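3. Surface and seam in the Laltatum works

Darka's wall pieces get written about as paintings, mostly. We think that's only half right. The four panels grouped under the title Laltatum are built as shallow boxes, and the join between one face and the next does as much work as the colour does.
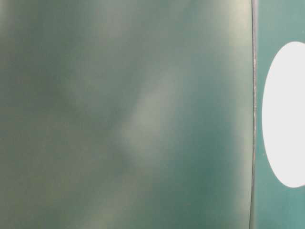
Figure 3. A broad grey-green surface and a narrower teal one, with a thin, slightly curved seam between them.

The argument in Section 2 was that a viewer looks for an edge first and a colour second. In the gallery this is easy enough to watch. People come in from the Osto Street side, stop well back, then walk straight up to the join. Only after that do they step sideways. The sideways step matters, and the catalogue doesn't mention it at all. Walk left along the first panel and the paint seems to cool off. Walk back and it warms again. Same paint, same lamps.

Part of this is plain optics. A glossy coat throws back whatever is across the room — the doorway, a coat, the other visitors. A matte coat doesn't, or much less. Darka used both, sometimes on the one panel, and sanded between layers until the change from one to the other couldn't be felt with a fingertip. So the eye reports a change and the hand reports nothing. We had permission to touch the test boards, not the works themselves, and the test boards may not be a fair guide. Noted here and again in Section 6.

The second part is harder. Earlier writing on the artist treats the seam as a border, a place where two fields of colour meet and stop. Our reading is closer to a hinge. The lower third of each seam drifts off true, and the drift runs the opposite way on the next panel along. Hung in order, the four seams lean toward each other in pairs. Hung out of order, as they were for the first showing at Farías, the pairing is lost and the panels look like seperate works. Several of the early reviews call them that. We don't think the reviewers were careless, the hang was wrong.

What visitors said. Short written comments were collected at the exit over one season, 2,000 cards in all, most with a line or two on them and plenty with nothing useful (parking, the café, the cold). We pulled 60 that spoke directly about the joins and read them closely. Method is in the appendix. Common words: fold, crease, door, hem. "Door" came up more in the afternoon, when light from the high windows reaches the far wall. Could be chance. A sample this small won't settle it and we haven't tried any statistics on it.

Worth saying that very few of the cards used the word "line". In the studio notes Darka uses it constantly. There is a gap there between how the thing was planned, on paper, flat, and how it's met on a wall by someone in motion. The notes give every seam as a ruled pencil stroke with a small arrow beside it. No curve anywhere. The curve must have come in later, during building, and we found no record of when or how it was decided on. Warping of the timber was our first guess. The conservation report rules that out for three of the panels and is silent on the fourth.

One more point on colour names. The catalogue calls the ground of the first panel "green", the insurance list calls it "grey", and the loan form has "blue-grey (dark)". All three were written in front of the work, by people used to describing colour. We take the disagreement as evidance for the reading above and keep the catalogue term from here on, only so the tables match.

Section 4 goes on to the floor pieces, where there is no fixed place to stand and the question of left and right has to be put differently.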